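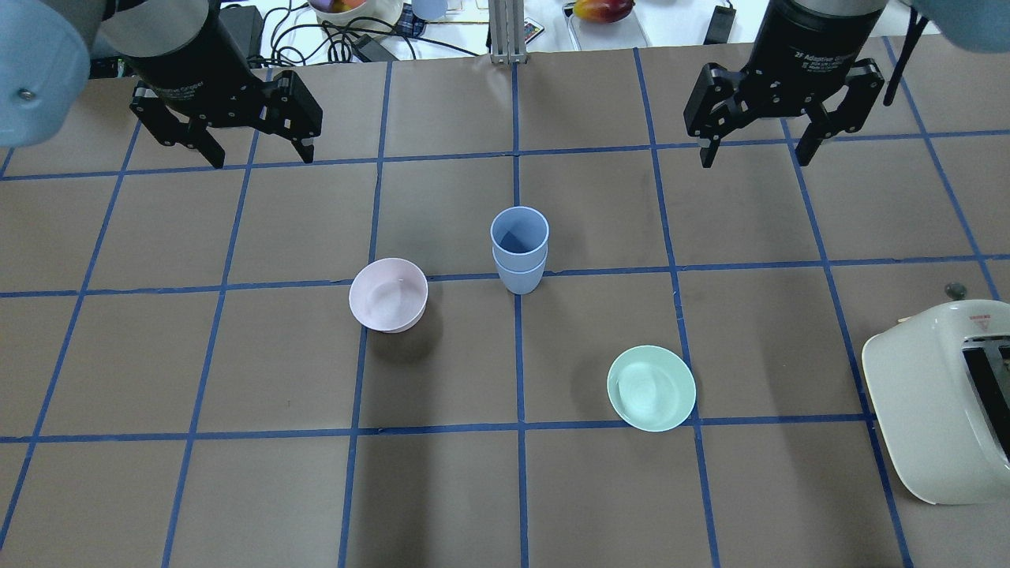
Marisol Alvarado asked under the February review whether the Dosach Tabletop Workbook is worth the money for a club that already has working arms and only needs something structured to do with them. The short answer is yes for the first half of the book and no for the second half.

Dosach Tabletop Workbook, second edition
Format: printed, spiral bound, with downloadable score sheets
Price paid: $30
Tested with: student robotics club, two-arm bench

The workbook contains 21 tasks for one or two arms with parallel grippers. Each task gets a start layout, an end layout, a time limit and a scoring table. No software is included. Students write or record the motion themselves with whatever controller they have. Our club used its own teleoperation setup for the first pass and scripted motion for the second.

Layout

All start positions are given as grid references, so the table has to be marked before anything else can be done. The book allows tape, marker or a printed mat. We use blue masking tape over brown paper. Tape is easier to correct, and the paper can be replaced when it creases. The book gives the cell size but no tolerance, and no method for squaring the grid to the arm bases. Our first grid was out of square, and every scripted placement in the far rows had to be adjusted by hand. A one-page procedure would fix this. It should be in the third edition.

Objects

Any light plastic tableware will do: cups, a bowl, a flat dish. The parts list gives diameter and wall thickness ranges, and these are useful. Colors are left to the user. We picked different pastel colors for the different kinds of piece, which made the score sheets quicker to fill in. A toaster is listed as the optional large obstacle for the later tasks. It works as one, although it takes up a good part of the side column and limits the reach of the arm on that side. Groups with short arms should substitute something smaller.

Tasks 1 to 11

Single pick, single place, nest, unnest, move a bowl without crossing a line. These are well graded. Our newest members completed them in order without help from the older ones. Unnesting cups is the best of the set, as it requires one arm to hold while the other pulls, and a small error in height shows up at once.
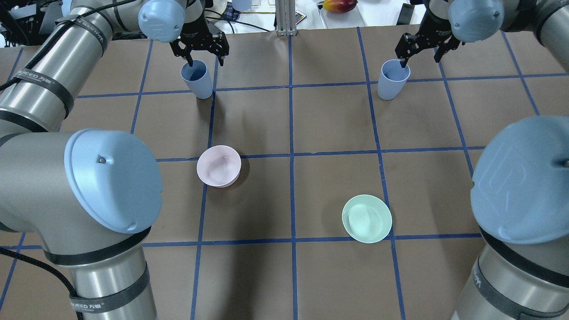 Babak Babaei argued on the club list that the two-cup tasks should be scored on both arms together, with no points if either one drops its cup. The book scores each arm separately. We ran it both ways over 100 attempts. Joint scoring gave a wider spread between teams and is what we now use, but it needs a change to the score sheet formula, and the downloadable file is locked. We retyped it.

Rim grasps are covered on a single page. The page recommends a fingertip depth but doesn't say what to do about cups that taper, and most do. Our students settled on a shallower depth and a slower close.

Tasks 12 to 21

Weaker. Four of them repeat earlier tasks with the time limit cut. Task 17 has a start layout that places a bowl and a cup in the same cell. Task 19 refers to a diagram that was evidently removed after the first edition. The publisher answered my email about both within a week and sent a corrected page for 17. Nothing yet for 19.

Compared with the Fekeck cards

The Fekeck card set covers similar ground with loose cards and no scoring. It is better for open days, where visitors want a short job. For a club that meets all year and wants to compare results between terms, the workbook is the better purchase.

Binding and paper are adequate. Our copy has lost its back cover.

Rating: 3.5 out of 5. Buy one copy per bench and photocopy the score sheets, which the license on page 2 permits.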